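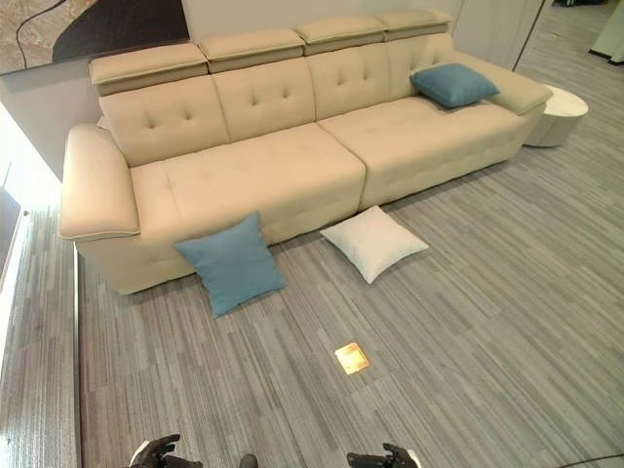

The Week of the Pillows

Posted in Stories, November
By Yiğit Soylu

I got the job at Wereo on a Monday, and by lunchtime Ferhat Ersoy had me throwing pillows on the floor.

"Not like that," he said. "You're placing them. Throw them like you've had a bad day."

So I threw one like I'd had a bad day and it went clean over the back of the sofa, and he had to go round the partition to fetch it. He came back with it under his arm and a look on his face I'd get to know pretty well.

The deal was simple enough. We had two pairs of hands to try on the same robot, the Voren and the Dağdelen, and at the end of the week Ferhat had to tell the people upstairs which pair to buy 50 of. Pick a pillow up off the carpet, put it on the sofa, don't knock anything over. Each pair would get 60 goes a day. I was the one who reset everything in between, and I wrote the results in a green notebook (Ferhat didn't trust the logging software, and after the Wednesday we had, neither did I).

The Vorens were fast. I liked them right off! They snapped shut like they meant it, and the first time one came up with a pillow by the corner I cheered out loud, all by myself, in a showroom full of furniture. The trouble was the corner. They'd grab whatever bit of fabric they met first, and up it would go, swinging, and half the time it let go on the way over and the pillow landed face down on the seat. Sometimes it landed on me.

The Dağdelens were slow. Painfully, get-a-coffee slow. They'd come down over the pillow, stop, have a think, close one finger, have another think. My nan used to pick avocados like that. I'd stand there with my weight on one foot going come on, come on, while Ferhat stood behind me, perfectly happy.

"You're rooting for the wrong one," he said on the second day.

"I'm not rooting for anyone."

"You wrote 'nice one!' next to go number 14."

I had, too. It was in pen.

What you have to understand about Ferhat is that he'd built the controller himself, back when he was at Bisen, and he'd ported it over to both pairs so the comparison would be fair. He hadn't slept much doing it. He had run 1307 grasps in simulation before I ever turned up, and in simulation the pillows were a kind of firm grey brick. He told me this in the lunchroom like he was confessing to something.

"So the real ones are a surprise," I said.

"The real ones are horrible," he said, and ate his sandwich.

Wednesday, the logger decided every grasp was a success. Every single one, including a go where the robot reached down very gracefully beside the pillow, closed on nothing at all, and carried that nothing up to the sofa and set it down. The screen went green. Ferhat laughed until he had to sit on an armrest, and then he stopped laughing and went very quiet, and I could see him wondering how long it had been doing that. We threw the morning out. I read him my pen marks from the notebook, line by line, and he typed them in.

After that he let me drive. You wear the headset and you see what the robot sees, which is mostly sofa, with your own two hands hanging down at the bottom looking like they belong to somebody else. I put the Dağdelens out in front of me and reached for a pillow. I'd spent three days muttering at those hands for being slow, and now I felt why they were. There's a moment where the fabric gives and you can't tell yet if you've got the pillow or only the cover. The Voren guesses. The Dağdelen waits for it to push back.

I got it up on the seat on my first try. It was crooked, with one corner poking up at the ceiling, and I didn't want anyone to touch it.

"Nice one," said Ferhat, and I heard him click the pen.

Friday we stayed until seven doing the count. The Vorens won on time by a mile. The Dağdelens won on pillows. Ferhat stared at both columns, then shut the notebook and asked what I'd buy.

"Could you make the slow ones a bit faster?" I said.

"A bit."

"Could you make the fast ones wait?"

He put his coat on, took it off again, and pulled his keyboard over. I went and threw the pillows on the floor.

Comments

marnie_k
The robot carrying nothing to the sofa got me. We had a palletiser that did the same with boxes, very proud of itself.

Dale from Moncton
So which pair did they buy?? You can't leave it there.

Yiğit Soylu
Dale, Ferhat won't let me say until part 2 :)

oldfitter
Corner grabs are a finger pad problem more than a speed problem, I reckon. Good yarn though. My nan did the avocado thing too.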